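Projects > Plurkwood > Data > README

# Plurkwood: a set of real and cloned voice recordings
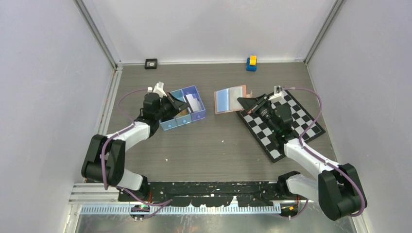
Thank you for stopping by! Plurkwood is a collection of short voice clips, some spoken by real people and some produced by voice-cloning software, put together so that anyone who wants to build or test a fake-voice detector has something fair to practice on. I started it after my aunt got a call that sounded exactly like my cousin asking for money, and it has grown a good deal more than I expected (as these things do).

## What you get

There are 1,000 clips in the main folder. Of these, 501 are real and the rest are cloned. The odd number bothers me every time I see it, but one late recording was too nice to throw away and I never got its partner made.

The clips were read by 60 speakers, all adults, all of whom signed a form saying their voices could be copied for this purpose. Each one read everyday things: a voicemail for a dentist, directions to a house, a grocery list, a request to move an appointment. I stayed away from famous speeches and news copy on purpose, as scam calls hardly ever sound like that.

The cloned clips came from 2 programs, Jurnine and Bullero. Jurnine does a lovely job with warm, slow voices and tends to swallow the ends of words. Bullero is crisper but breathes in strange places - sometimes right in the middle of a name.

## Layout

- `clips/` holds the audio, as plain WAV files
- `labels.csv` gives the file name, the speaker number, and either `real`, `jurnine` or `bullero`
- `scripts.txt` has the text that was read
- `splits/` has the lists for training and testing

Please use the lists in `splits/` if you plan to publish a score. No speaker appears in both, and if you shuffle the clips yourself you will very likely end up with a detector that has learned to recognize people, and a score that looks far too good.

## Phone versions

Every clip also comes in a "phone" version, squeezed down to the quality of an ordinary call. These live in `clips/phone/` under the same names. My own small detector, Marchetti, did noticeably worse on them, and I would love to hear whether yours does too. Marchetti is in its own repository and is only meant as a starting point, so please don't put it between your grandmother and her bank account.

## Known problems

A few speakers recorded in kitchens and you can hear the refrigerator. The cloned clips have no refrigerator, so a lazy detector may pick up on the hum. I've marked these with `hum` in the notes column of `labels.csv`.

All the speech is in English. Children's voices are not included and won't be.

## Terms

Free for research and teaching. Please don't use the real clips to make new clones of the speakers. If a speaker asks to be removed, I'll take the clips out and put up a new version, so check back now and then.

Nattawut Kaewsai
Last updated 13/12/2025

Comments

**pellworth:** The phone folder is what I've been wanting for ages. My model went from great to coin flip on it, ha. Thank you for this!

**dora_k:** Is the speaker number the same in the phone version? I couldn't find it in labels.csv.

**Nattawut Kaewsai:** Yes, same number, same file name. I'll add a line to the readme - sorry for the confusion!

**mossbank7:** Played a handful of the Bullero ones for my night class and most of them got fooled. The breathing thing is easy to hear once you know.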